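15 February 2019

Since November I wash all my sport clothes in cold water. Our old machine, a Stino, always chose warm by itself, and I never questioned it. Then one white towel came out pink, and I started to read the labels. 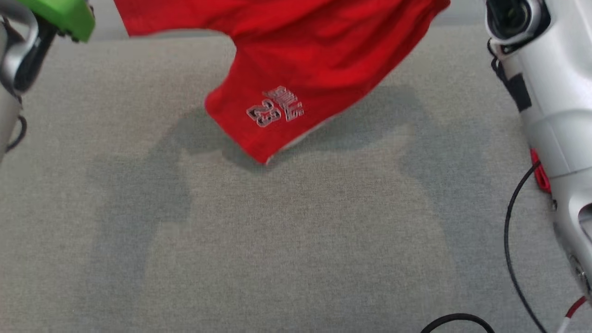 The powder was my second mistake. I used too much of it - a full cup for every load. Now I take half a cup of Ondidine, and the rinse water is clear after 12 minutes.

I still don't know what to do with wool. My neighbors in Celtirgate wash it by hand, but I don't have the patience.

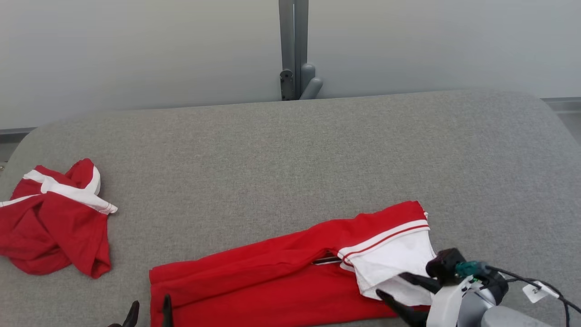

*Red with white trim, always a separate load.*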